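Removing scuffs and repainting worn sheet metal bins

Community Help > Workshop and Storage > Surfaces and Finishes

Posted by Shamim Hayat
Wednesday, October 20, 2021

Our department maintains a number of gray metal bins with sloping walls, which are used for sorting small household articles. The walls are painted and the floor is bare metal. After extended use the floor has become cloudy and scratched, and the white panel that leans over the far wall of one bin is chipped in a broad band across its lower half. I would appreciate guidance on whether the floor may be polished without harm to the painted walls, and whether the panel should be repainted or replaced. Our budget for the work is $50 per bin.

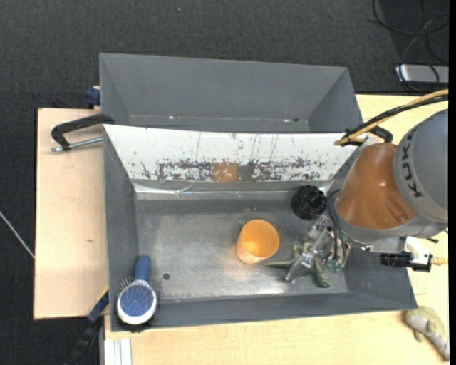

Front bin with worn white panel, before clearing out.

The cup, the hairbrush and the other contents will be removed before any work begins. Please also advise whether the small round hole in the floor should be filled.

3 replies

Asif Warraich
Member since February

The floor may be cleaned with warm water and a mild dish detergent, followed by a nonabrasive metal polish applied by hand. Cover the painted walls with masking tape to a height of two inches before polishing. Fine scratches will become less noticeable. Deep scratches will remain, and I do not recommend sanding them out on thin sheet.

With regard to the panel, please establish first what it is made of. A painted metal panel may be sanded lightly, primed and recoated. A plastic panel is better replaced. The orange-brown patch in the middle of the chipped band should be examined closely. If it proves to be rust, remove it completely before applying primer. Allow the new coat to cure for the full period stated on the can.

I would leave the hole open until you have confirmed that it is not used for drainage or for a fastener.

Ratanaporn

Replace the panel. It is not worth the labor.

Pliltex

I concur with the first reply concerning the masking tape. Our office recoated 30 bins of a similar type, and the only complaints concerned polish residue on the painted walls. Kindly test any product on a small area near a corner and leave it for one day before proceeding.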